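Most kitchen advice starts with buying something. I think people should start by keeping what they have, scratches included.

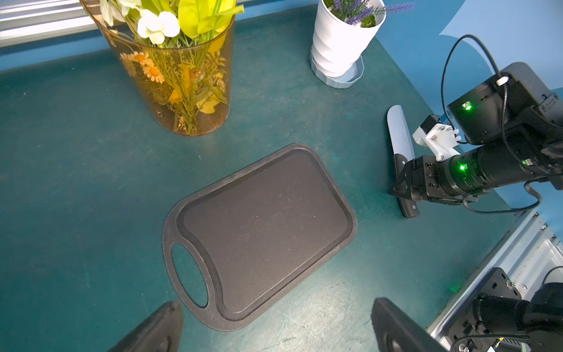
## Scuffs are fine

A plastic cutting board with faint scratches still cuts onions. Last October I nearly spent $200 at Girard on a set of 4 new ones. I own 2 boards and use one.

Stores like Girard sell the idea that a worn thing is a failed thing. I don't agree, and my table is staying too.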